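Robot on the sweeping crew - anybody else living with this?

lucyna_sweeps
I've cleaned furnished rentals for Pamum for two years, and since November part of my shift has been working alongside a two-armed sweeping robot from Groltwood. We call it Tokus after the sticker on the charger. I still do bathrooms, beds, kitchens and every single stair, but the hard floors are supposed to become its job, and mine is to set it up, watch it and write down where it gets stuck. I get to see what the wrist cameras see on a tablet, and I have to say I'm kind of hooked on it!
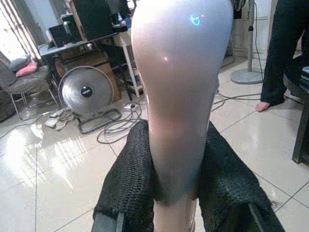
Wrist camera, both fingers closed. Silver fan and cables behind.

My big worry before it came was hours. So far mine haven't moved, but the work feels different. I used to do a floor with my earbuds in, thinking about dinner. Now I stand there watching a machine do it slower than me, and by the end of the shift I'm more tired in the head and less in the back (my back is not complaining).

mopandbucket56
Less in the back until they cut you to a half shift. Ask what happens to your 16 apartments once it doesn't need watching. We had the ride-on scrubbers come in at my old place and the same speech came with them.

lucyna_sweeps
I did ask! Folke Bråten runs our crew and he said nothing changes before spring, and I told him I'd like that on paper. Still waiting on the paper. To be fair to him, he fought to get the watching time paid at the full rate.

What eats up that time is cables. Any room with fans and power strips on the floor, I have to decide if I move the stuff or let it try.
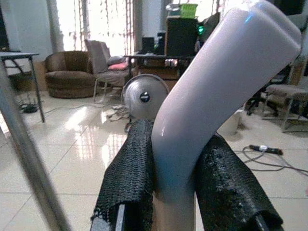 And if I move everything first, I've done the annoying half of the job already, so who's helping who? I put that in my notes and Groltwood did write back, which surprised me. They want the messy rooms left messy.

kurek_e
Facilities guy here. I'm going to disagree with mopandbucket a little. A ride-on scrubber replaces hours of walking up and down a hall. A broom and dustpan in somebody's living room is fiddly work, and I don't see that going away fast. What does it do with the dustpan? Does it hold it, or is it fixed to the floor?

lucyna_sweeps
Holds it. One arm each, same as me. 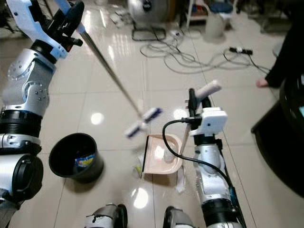
Broom in the left gripper, dustpan in the right, bin on the floor beside it.

I give a sweep 60 seconds before I write "slow" on the sheet. It gets a lot of slows. I got curious and timed myself too, and Folke asked to keep those numbers - I said no. I don't mind teaching a machine, but I don't want my own stopwatch times ending up on a target sheet.

mopandbucket56
Good call. Keep saying no.

precious_b
Night crew, different company, we're getting a Kodikara next month. Can you say what the emptying part looks like? That's where I'd expect dust all over the place.

lucyna_sweeps
It tips the pan sideways over the bin, like you'd do it. I'm on bin duty anyway: whatever misses is mine, and so is changing the bag.

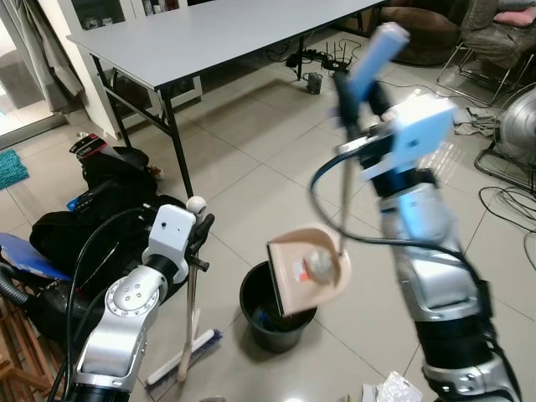

Re: What to ask before yours shows up

kurek_e
Precious, get these answered before day one: who pays if it knocks something over, is watching it counted as cleaning time, and can you stop it yourself without calling anybody. Ours took weeks to sort out the last one.

precious_b
Thank you, printing this. My supervisor already said watching is "light duty" so I can see where that's headed.

lucyna_sweeps
Oh, fight that one. Come back and tell us how it goes, and I'll post if my paper ever shows up.

Related threads
Knee pads that survive a whole winter
Paid travel between apartments - who gets it?
Kodikara on night shift, first impressions
Streaks on glossy tile, what am I doing wrong
Supervisor wants us to log every room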